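**Ticket 963 – kitchen extractor fan, Adon flat, won't shut off**

Status: open, waiting on part
Logged April 26, 2025

Tenant at Adon reports fan running non-stop since the weekend. Wall switch does nothing. Pull cord does nothing either. Fan is a Lepik, older type, fitted in December by Staltness when they redid the wiring.

Tried so far:

- breaker off, wait, breaker on – fan starts straight back up
- swapped the switch, no change
- cleaned the grille, lots of grease, no change 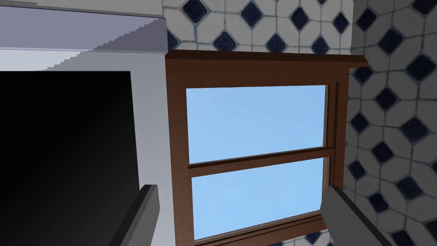
Overrun timer is my main suspect. Lepik put a little dial behind the cover and if the relay sticks it just stays live. Tenant asked if they could leave the fan off at the breaker till its fixed and air the place by the window, the one with the brown wood frame in the white tile with the navy diamonds. Told them fine, but breaker also kills the hood light. They're ok with that.

Went back with the meter. Switched live at the fan drops to zero when the switch is off, so wiring is good. Fan keeps going on the permanent live. Relay is stuck, pretty sure now.
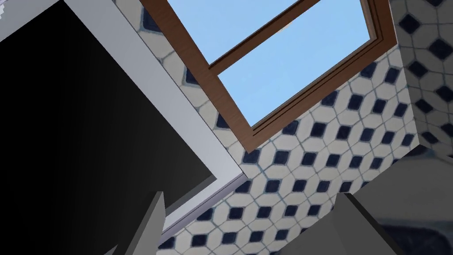 Tapped the relay with a screwdriver handle, it let go for up to 2 minutes then pulled in again. Not leaving it like that. Isolated at the breaker, taped it, note on the panel door.

Timer board orderd from Gomamis, part 505. They say in stock but no ship date yet. If it's not the same connector I'll need the whole fan, so dont close this.

To do: chase Gomamis, book access, check the other Adon flats for the same timer – Staltness did those too.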